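Keeping a Small Kitchen Counter Clear (Mostly)

I have been fighting with my counters ever since we moved into the Wukbridge house, and I'm finally at a point where I can make dinner without first moving a pile of mail, a bag of onions and somebody's bike lock. So I thought I'd write down what stuck, and a few things that didn't.

Start with the mail

Mail was my worst one. I tried a pretty tray, and all that did was give the mail a nicer place to live. What works for us is a hook by the back door with a cloth bag on it. Everything goes in the bag, and I go through it while the coffee drips. Anything with a window gets opened right there, and the flyers go straight out to recycling (except the Coetzee garden center one, I do like their bulbs).

Things that plug in

I used to keep six appliances out. The waffle maker went first, which hurt! It lives on top of the fridge now and I still make waffles just as often. My rule is that if I used it this week it can stay out, and if I didn't it goes in the hall closet with the cord wrapped and a rubber band around it. Write the name of the appliance on a bit of masking tape and stick it to the plug end while you're at it. You'll thank yourself when you have three black cords and no idea.

The microwave stays put in our house. I did look into one of those over-the-range models from Hotidley and the quote came back at $471 installed, and that was the end of that conversation. If yours sits on the counter too, shove it into a corner, but check the manual for how much air space it wants at the back and sides, and make sure the door can open all the way before you get settled on a spot. I got that wrong and spent a month pouring soup out of a bowl at an angle.

Cleaning the knobs

If you have the old-fashioned turn knobs, they get a ring of grime right where they meet the panel. A barely damp cloth wrapped over a butter knife (the blunt side, please) gets into the gap. Don't spray anything straight on the panel. Spray the cloth. I use a drop of dish soap in warm water and it does fine, then I go over it again with a dry towel.

Crumbs behind everything

Pull it all forward once a month. I do it when I change the furnace filter so I remember. A dry paintbrush, the 2-inch kind, is wonderful for sweeping crumbs out of the seam where the counter meets the wall. Wipe after you brush, never before, or you get paste.

Utensils

I went back and forth on this one. A crock by the stove looks nice and collects grease like you wouldn't believe. I have a shallow drawer for the spatulas now and I keep just 2 wooden spoons out. The drawer divider is Ukwood, it was on clearance, and I had to sand one end to get it to fit. Measure the inside of the drawer, not the front!

What didn't work

Stick-on wall hooks (fell in the sink, November, middle of the night, scared the dog). A rolling cart, which turned into a second counter to lose things on. And the under-cabinet paper towel holder, because I could never tear off one sheet without getting four.

Next up is the pantry shelf, and I'm not looking forward to it.

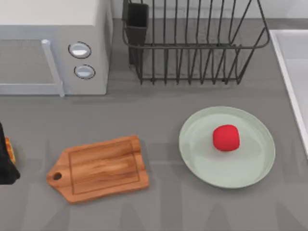 A microwave tucked into the corner of a light gray counter, turn knobs and all.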